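Restamlow Help > Storage and Workshop

Static cling in smoke-tinted acrylic drawers
Posted by wuslow_bench, Oct 23, 2025

I keep small plastic parts in a tabletop acrylic organizer with two stacked drawers and a divider grid in the upper one. When room humidity drops below 28 percent, light parts stick to the divider walls and jump when I open the drawer. Wiping with a dry cloth makes it worse. Is there a treatment that does not cloud the plastic?

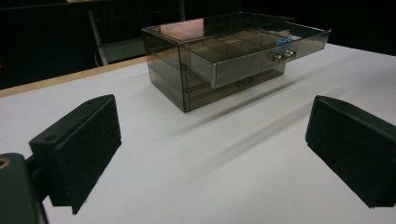
Replies

Montoya
Dry wiping charges the surface, so stop doing that first. Procedure I use:

1. Empty the drawers and take them out of the housing.
2. Wash in lukewarm water with a few drops of dish soap. Do not use alcohol, ammonia glass cleaner or acetone. They can craze acrylic, mostly at glued joints and cut edges.
3. Rinse and let air dry. Do not rub with a towel.
4. Apply an antistatic cleaner labeled for acrylic with a damp microfiber cloth. Leave the thin film in place.

The film wears off with handling. Mine needs a new coat every January, when the heat has been on for a while. Raising the room to 40 percent humidity does more than any spray.

Light hollow parts are the worst case. They weigh almost nothing for their surface area, so a small charge is enough to hold them to a wall.

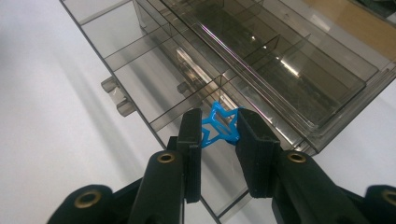

Blue star, open outline, over the organizer.

peditz1428
dryer sheet. rub it on the inside and done, works on mine

Restamlow_bench2
The dryer sheet works for a week or two but leaves a waxy haze that shows on tinted plastic. Test it on the underside first. If you store electronic components, neither method is adequate. Use dissipative bins with a grounded mat, and check the surface resistance with a meter. Untreated acrylic is an insulator and will read off scale on most of them.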